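Home Automation and Chores list – message archive

Subject: Re: Laundry by machine, are we there yet?
Date: 19th December
In reply to: Laundry by machine, are we there yet?

Quoting the earlier message:

> I run a small guest house with 16 beds and I do all the sheets and towels myself. Every year I read that a machine will soon be able to take this over. I have seen the clips of arms folding shirts. What I want to know is simple. Can I buy anything now that will empty the washer, fill the dryer and put the dry things on a table? I don't care if it is slow. I don't care about folding. If the answer is no, which part is the trouble? My nephew says it is the folding, and I told him I had not even asked for folding.
>
> Also, does anyone know if the Leller washers have a door that opens by itself? I was told yes in the store and no on the phone.

Short answer to the first question: no, not for a guest house, and not at a price you would want to pay. Longer answer follows, because you asked which part is the trouble.

I work on this at Aludby. We are a small shop and laundry is one of the jobs we test on, along with unloading crates and wiping down counters. I have been on the laundry side since July.

Folding gets the attention because it looks good in a clip. For what you describe, the hard part is getting things out of the drum. A crate has a flat bottom and straight sides, and things in it mostly stay where they are. A drum is round, dark and deep, and the load sticks to the back and the sides after a fast spin. Sheets are worse than towels. They wrap around each other and around whatever else is in there, so you take hold of one corner and half the load comes with it, or you get a grip on two things at once and the arm stops because the pull is too strong.

The arm also has to go in through the door opening and still have room to turn. A person bends a wrist and feels around in the back without looking. Most of the arms people can buy have a wrist that is bulky compared to the opening, and a camera near the fingers loses most of its view once there is cloth in front of it.
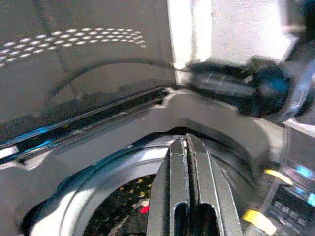
Two-finger gripper at the front-loader, seen from the wrist. Fingers nearly closed, some of the load visible in the drum to the left.

Some numbers from our own log, for what they are worth. We have done 431 emptying runs on mixed loads. In 27 of those the arm reported that it was done and there was still something in the drum, usually a sock or a washcloth up against the back. That is a bad kind of miss for you, since the next load would go in on top of it. I am leaving out the runs where a person had to step in, because we changed how we record those partway through and the two halves don't compare.

On speed, a full load of towels takes us more than four times as long as it takes me by hand. You said slow is fine, but with 16 beds I think you would notice on a changeover day.

Filling the dryer is easier than emptying the washer. Dropping cloth into a hole is forgiving, and if a sleeve hangs out you can push it in and try again. Checking that nothing is caught in the door before it closes is still done by a person here. Putting dry things on a table works fairly well if you don't mind a heap.

There is a firm called Varma that sells a tilting stand for front-loaders. It has no arm at all. You put the washer on it, open the door, and it tips forward so the load slides into a cart. I have only seen it at a trade show. For sheets and towels I would look at that before I looked at any robot. Ask them what it does to the warranty on the washer and whether the floor needs to be bolted.

For the door question, I don't know about Leller. The Zorkden commercial ones can be ordered with a door that unlocks and pops open a little at the end of the cycle, but you still have to swing it the rest of the way. It may be that the store and the phone line were both talking about something like that – one calling it open and the other not.

If anyone else on the list is running an arm on a washer I would like to know what fingers you use. Ours are stiff and they do all right on towels. On thin sheets they slip off more than I would like. I have tried a rubber sleeve over the tips and it wore through too fast to be of use. I can send the log columns to anyone who wants to compare, just reply off list.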